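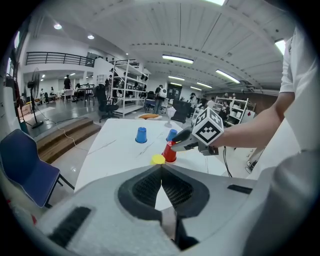 3.2 Table clearing and the order of stacking

Earlier accounts treat the stacking of cups as a neutral measure of household tidying (Þorgeirsson; Egilsson and Steinarsdóttir). We are not persuaded. Of the 40 clearing episodes coded for this section, most involved plastic cups and a saucer-sized disc on a small table, and the layouts differed mainly in colour. Figure 4 shows one such layout: three cups, two blue and one red, with a yellow disc lying flat in front of the red one and a clear glass vase toward the back of the table.

Egilsson and Steinarsdóttir report that people favour the nearest cup. In our coding the preference held at the Marken site but weakened at Juhl, and the two coders disagreed on about 5 episodes. Whether an inverted cup counts as already tidied was never settled in the original scheme, which makes the published rates hard to compare. We therefore report both readings in Table 2.

Figure 4. Cups, disc and vase on a white table with grey veining.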